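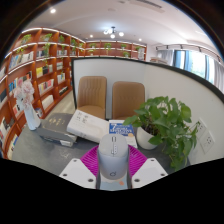 What I learned from asking 577 shoppers one question

Okay, I have been sitting on this one since April and I finally get to write about it! If you've read this blog for a while you know I do customer research for small companies, mostly food and household stuff, and that I get far too excited about open-ended survey answers. This post is all open-ended survey answers. You've been warned.

The client was Camau, a small company that makes soup bases and broths in jars. They sell through independent grocers and a few farm shops, and they'd noticed that people in their twenties and early thirties were buying a first jar and then disappearing. Older customers came back for years. Younger ones came once. The founders had a theory (price) and the sales team had a different theory (the label looks like something your aunt would buy), and they'd been arguing about it long enough that they called me.

My usual approach would be a screener, a long questionnaire, then some groups. We did not have the budget for that, and I'm so glad. Instead we asked one question, by text message, to people who had bought a jar in the last year: "Tell us about the last time you opened it." No rating scale at all. We got 577 replies.

Reading 577 replies

I read all of them. It took four days and a lot of toast. I know there are tools for this and I do use them, but only after I've gone through everything once with my own eyes. You get a feel for how people talk. The younger customers wrote more, by the way, and they wrote late at night, and they told us things we had no business knowing (a breakup came up, and so did a landlord).

The price theory sank almost immediately. A few people mentioned cost, mostly to say it was fine. The label theory did a bit better, but the people who brought up the label liked it. Several had kept the empty jar for pens.

What kept coming up, over and over, in all sorts of wording, was the size. One jar makes enough soup for six. People cooking for one or two opened it, used a couple of spoonfuls, put it in the door of the fridge and then felt bad about it for weeks. "I felt like it was judging me" was my favorite line of the whole project. They hadn't gone off the product. They still had it! In their heads they couldn't buy a second jar until they'd dealt with the first one, and they were never going to deal with the first one.

I love this kind of finding so much. You would never get it from "How satisfied were you with your purchase?" They were satisfied. They would have ticked the happy box and we'd have gone home.

The Jurville afternoon

To check we weren't kidding ourselves, we set up an afternoon in Jurville with nine customers under thirty-five. Annunziata Pace ran it with me. She's worked in kitchens and in research and she has a way of asking a follow-up that makes people want to keep talking. I mostly poured coffee and wrote things down.

We asked everyone to bring whatever they had open in the fridge door. I can't recommend this enough. Mustards, half a tube of tomato paste, three kinds of chili crisp, one very old jar of capers. People introduced their jars to each other and within ten minutes the whole room was talking about guilt and leftovers and what counts as "still good." One woman had moved apartments twice with the same jar of tahini.

Then Annunziata put two Camau mock-ups on the table, the regular jar and a small one, and just let people pick them up. The small one went around the table and didn't come back for ages. Someone asked if it could come with a lid that had a spot to write the date you opened it, and three other people said oh, yes, that.

What Camau did with it

Joon-young Pyo, who looks after their product side, had a test batch ready faster than I thought possible. They made 500 of the small jars with the write-on lid and put them in the Benedetti shops, right next to the regular size. No ads, only a shelf card.

I don't want to oversell a tiny test. It was one chain, one month, and the weather was cold for spring — good soup weather. But 105 of the people who bought a small jar had already bought another one by the time the month was out, and for a product with a repeat problem that had me grinning at my spreadsheet. The regular jars sold just as well as before, too, which I'd been nervous about.

There's still a question over the glass. The smaller jar costs more per ounce to make, and Ilter, who supply the lids, want a bigger order before they'll bring the price down. That's Camau's puzzle to work through and I'm staying out of it (mostly — I may have sent Joon-young a long email).

If you want to try this yourself

Pick people who have used the thing recently and ask about one specific time. "The last time you" is a wonderful way to start a question, and it works for just about anything: the last time you canceled, the last time you called us, the last time you nearly bought it and closed the tab. Send it in whatever channel they already use for chatting. Keep your name on it, and write back to as many as you can. I answered 40 or so and ended up with some of the best material in the report that way.

And if you have a fridge-door jar with a story, please put it in the comments. I'm collecting them now, and the tahini needs company.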